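Rivau compress

The Rivau compress is a form of water treatment in which a damp cloth, a dry cotton layer and a wool layer are wrapped one over the other around a part of the body, most often the lower leg, the belly or the chest. It belongs to the larger family of hydrotherapy and is used mainly by naturopathic practitioners and in spa houses. The name comes from the spa village of Rivau, where the present form of the treatment was described in writing for the first time. In some older texts it is also called the three-cloth wrap or the slow wrap.

The compress should not be confused with the cold pack of sports medicine. A cold pack is changed or removed while it is still cold, but the Rivau compress stays in place until the body has warmed it.

Contents
1 Name
2 Origin and history
3 Method
4 Herbal additions
5 Claimed effects and evidence
6 Safety
7 Training and practice today
8 Gallery
9 See also

Name

The word Rivau in the name refers to the place and not to a person. A small number of authors write "Rivau's compress", which suggests a doctor with this name, but no such doctor is known. In Spanish-speaking practice the treatment is usually called compresa lenta, and this term came back into English as "slow compress" in the teaching material from Ocampo.

Origin and history

Wet wraps are very old and appear in the folk medicine of many regions. The three-layer form was used in the bath house of Rivau before it had any special name. According to the house book, guests received it in the evening, after a light meal, and went to bed with it. The book gives no reason for the order of the layers. It only says that the wool must be "larger than the cotton on every side".

The first full description was written by Higinio Esquivel, who worked as bath master in Rivau and later moved to Ocampo. His booklet has 73 pages and deals mostly with the treatment of the legs. It contains one chapter on the chest and a very short remark on the neck. Esquivel was strict about the choice of cloth and rejected every fabric which had been starched. He was less strict about time, and the booklet contradicts itself in two places on how long the wrap should stay on.

In Ocampo the treatment was taken over by Wenceslao Aguirre, who shortened it so that it could be given during the day. Aguirre also removed the vinegar which Esquivel had added to the water. The two men disagreed about this in several letters, and practitioners are still divided into those who use vinegar and those who use plain water. The day form is now more common, partly for the simple reason that most patients come to an office and do not stay overnight.

A third line was developed at the Vernmont bath house by Tiina Halonen. In the Vernmont form the feet are placed in warm water before the cloth is put on. Halonen held that a cold wrap on cold feet does harm, and her students treat the footbath as a necessary part of the method. The older schools recommend it only in winter.

Method

The inner cloth is made of linen or coarse cotton. It is placed in cool water, wrung out well and put around the body part without folds. The second layer is dry cotton and covers the inner cloth completely. The third layer is wool and is a hand's width larger than the second. It is fastened with pins or a band, close to the body but not tight.

The patient lies down and is covered with a blanket. In the first minutes the wrap feels cold. After this a feeling of warmth should begin, and the treatment continues as long as this warmth is pleasant. If the patient still feels cold after 11 minutes, the wrap is taken off and the skin is rubbed dry with a towel. This number comes from Aguirre and has been repeated in nearly all later manuals, although he did not explain how he came to it.

After the compress is removed, the patient rests. Esquivel asked for a rest as long as the treatment itself. Many practitioners today allow a shorter one. Coffee, a full bath and heavy exercise are usually avoided for the rest of the day.

The cloths are washed without fabric softener, as softener reduces the amount of water which the linen can take up. Wool layers are aired and are washed only when they are dirty.

Herbal additions

Plain water is the most common choice. Where herbs are used, they are prepared as a tea, strained, and left to cool before the inner cloth is placed in it. Chamomile, lavender and horsetail are named most often. A usual amount is one handful of dried herb to 1000 milliliters of water, but the schools do not agree on this and some give a spoon measure.

Essential oils are not part of the classical method. Halonen advised against them because they stay in the linen after washing and the next patient may react to them.

Claimed effects and evidence

Practitioners recommend the compress for restless sleep, tired legs, tension and the discomfort of a common cold. In naturopathic theory the short cold stimulus is said to bring more blood to the skin, and the slow warming is said to calm the whole body. Some writers also speak of "drawing out" waste substances. There is no good support for this last claim, and newer manuals have left it out.

Research on the compress itself is limited. Ruwan Kumarasinghe examined the treatment records of the Vernmont bath house and collected 3376 entries, of which the largest part concerned problems with sleep. Most patients reported that they felt more relaxed. The records had no comparison group, and Kumarasinghe wrote clearly that they cannot show whether the wrap had more effect than lying quietly under a blanket. His report was published in November 2018 and is still the text which is cited most in discussions of the method.

The compress does not replace medical treatment. Persons with high or lasting fever, strong pain or swelling of one leg should see a doctor.

Safety

The treatment is generally well tolerated by healthy adults. It is not used on broken or infected skin, on limbs with reduced feeling, or in patients with serious disease of the blood vessels. Caution is advised in pregnancy, in heart disease and in small children, who lose heat faster than adults. A patient who is already shivering should not receive a cold wrap.

The most frequent complaint is skin irritation from wool. It usually appears where the wool layer has slipped past the cotton, and a larger cotton cloth solves the problem in most cases - a few practitioners use cotton flannel in place of wool for sensitive patients.

Training and practice today

There is no protected title for this treatment. It is taught as part of general hydrotherapy courses, and a separate course is held every July in Ocampo under the direction of Natalia Ibarra. Ibarra teaches the day form without vinegar but asks her students to read Esquivel's booklet in full. Ready-made cloth sets are sold under the name Worideck. They use a closing strip in the place of pins, which older practitioners tend to dislike.

Gallery
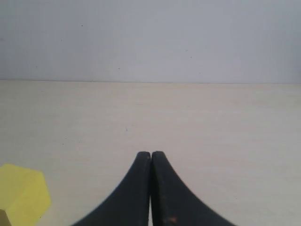
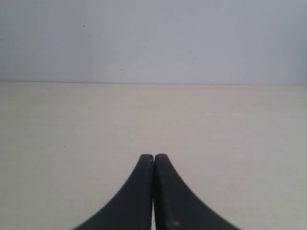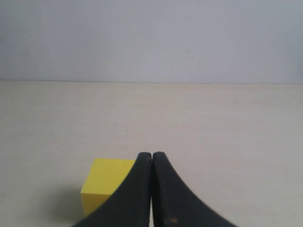

Three views toward a plain, pale wall.

See also

Hydrotherapy
Footbath
Poultice
Naturopathy
Wet sheet pack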